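Home News Interviews Archive About

Collecting by hand: Katia Pellegrini on building a kitchen dataset

10th January
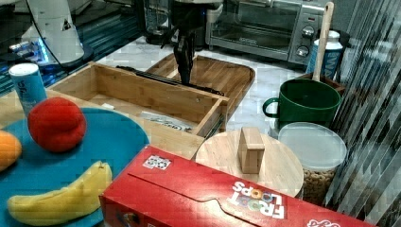 A gripper over the counter at the Pokine collection site, with the toaster oven behind it.

14 shares 6 comments

Katia Pellegrini runs data collection at Pokine, which trains manipulation policies for household arms. Her group works on kitchen tasks: moving fruit between plates and boxes, standing mugs upright, opening and closing small appliances. The current set holds 3000 demonstrations, all of them recorded by people operating the arm directly. She spoke to us between two recording blocks.

The first topic was length. Each recording at Pokine is capped at 90 seconds, and Pellegrini defends the limit. "If an operator needs longer than that, the task is badly specified," she said. "Either the start position is wrong or we have put two tasks into one instruction. A long recording usually contains a lot of hesitation, and a policy trained on hesitation will hesitate."

Operators are told to stop and discard when they lose track of the object. They are not told to discard when they miss a grasp. A missed grasp followed by a clean second attempt is kept and tagged as a recovery. Pellegrini said the early set had almost no recoveries, and the policy trained on it closed on air and then carried the air to the plate. "It had never seen a failure, so it had no way to tell that it was in one. We went back and collected 224 recoveries on purpose. The operator approaches slightly off, misses, backs up and corrects."

Clutter is planned on paper before anything is placed. A collection sheet lists the target objects, the containers and the distractors, and a second person sets the counter from the sheet. The operator sees the layout for the first time when the recording starts. Cereal boxes, canisters, plates, boards and mugs all appear on the sheets, and the appliances stay at the back of the counter. "Packaging is good clutter," Pellegrini said. "A red box with large white lettering pulls a lot of attention from the visual encoder. We lay it on its side or turn it upside down and the model has to learn that it is not relevant to a banana."

Fruit caused a longer discussion. Round objects roll when a finger touches them early, and a banana has a different best grasp depending on which way it lies. The sheets specify the direction of the stem. "We had a whole month, August, where the stem pointed the same way in every recording. Nobody had written it down as a variable. The policy was very good at that banana."

Lighting is the variable she would control least if she could start again. Pokine began with even white light and later added colored light, including blue, at the sides. Success on the unlit test kitchen went up after the change. She was careful about the cause. "We changed the light and two of the operators in the same period, so I will not give you a number for it."

Fulvio Zuccaro, who maintains the control software, joined for the part on hardware. The operators' commands pass through Flarno, the group's in-house teleoperation layer, and are stored together with the measured joint positions. Zuccaro prefers to train on the commands. "The measured position lags, and near contact the two differ in a useful way," he said. "When the fingers close on something rigid, the command keeps going and the measurement stops. That gap is the closest thing we have to a force reading." He added that narrow fingers help in open boxes with low sides, where a wider gripper hits the wall before it reaches the object.

Labeling is done afterward in Skullis, a browser tool that shows the recording next to the instruction text. Each recording gets one instruction from the sheet and two rewordings from labelers who have not read the sheet. Pellegrini reads the rewordings herself – the arguments are mostly about containers. One labeler writes "tray" where another writes "box," and both words are kept as long as only one object on the counter could be meant. Where two could be meant, the recording goes back with a request for a location.

There are 13 operators at present. New ones practice on blocks and boards before they are given anything that rolls, and their first recordings are not used. Pellegrini does not rank operators by speed. She looks at how varied their approach paths are, and pairs people who approach from different sides on the same sheet.

The next set moves to a second site, Pálfi, with a lower counter and different appliances. No recordings from the present kitchen will be used to choose the test tasks there. Zuccaro expects the calibration to take longer than the collection. Pellegrini expects the opposite, and the sheets for the first block are already written.

Share Print 6 comments

Previous interview Next interview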